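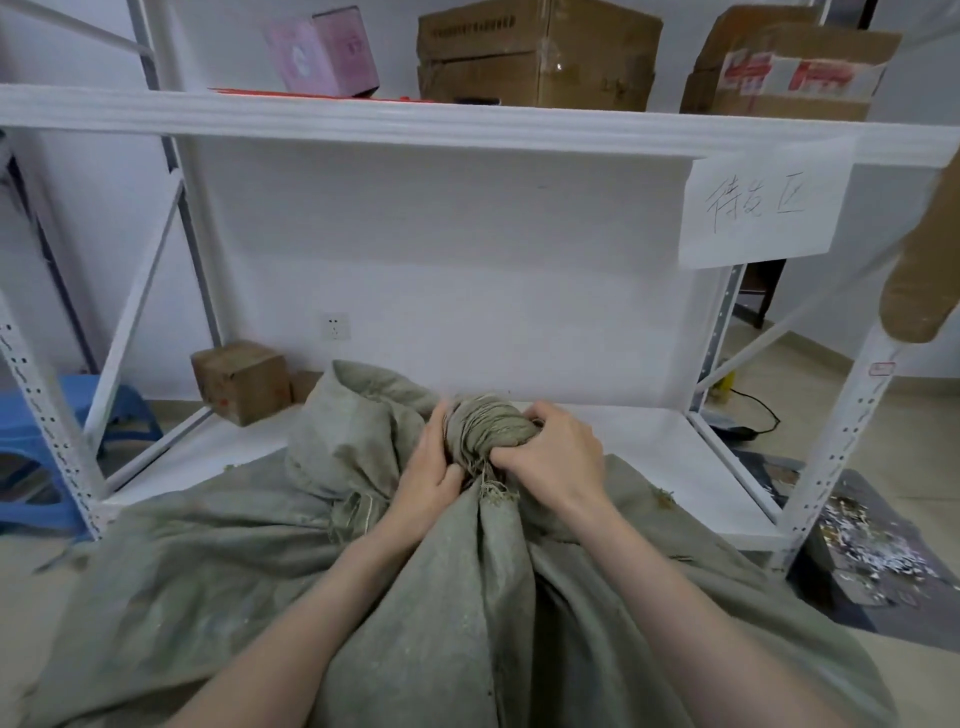 Storage room, 9 Dec 2023. Came in on a Saturday to deal with the big sack, which I have been promising to do since November (sorry, everybody). It came with the Hostlow delivery and it is far too useful to throw out, dusty as it is. I like to take hold at the twisted neck with both hands, one on each side of the knot, because the loose cloth just slides away from you otherwise. It sheds, too, so please sweep afterward!

The pink box stays up on the shelf with the cartons until Trikard says what they want done with it. 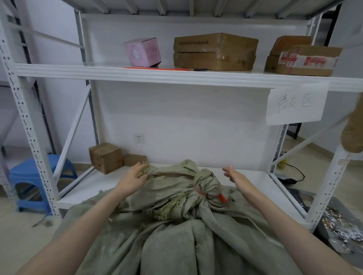 Notebook 5, p. 439

The lower shelf is the place for the sack, I think. I did wonder about the stool, but then where would we sit? The paper sign says 待发区, so anything on that rack is waiting to go out, and the sack ought to have a tag of its own saying it isn't for Dudek.
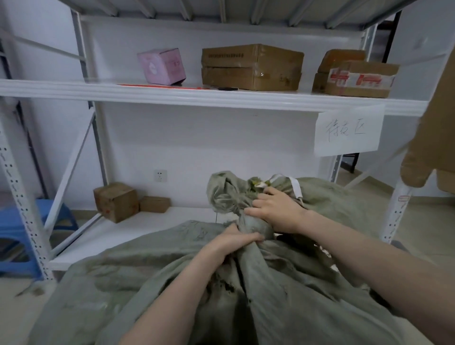
Mending is next on my list, and I'd like to do it properly this time with the heavy thread from Sunel. Last time I used what was in the drawer and it held for eight days. The torn opening at the bottom needs a real patch, and I'd go over the marker writing while we're at it, as it has gotten awfully faint. Frayed edges can wait. 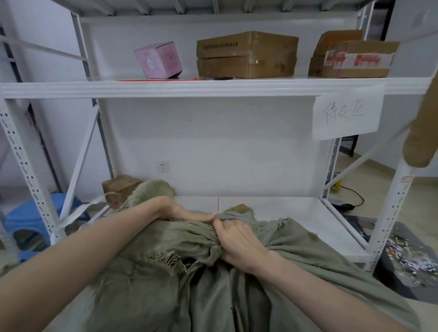 Sack at the lower shelf, both hands on the knot.

Still to do: buy patch cloth, ask Hostlow if they want the sack back, wipe down the shelf under it.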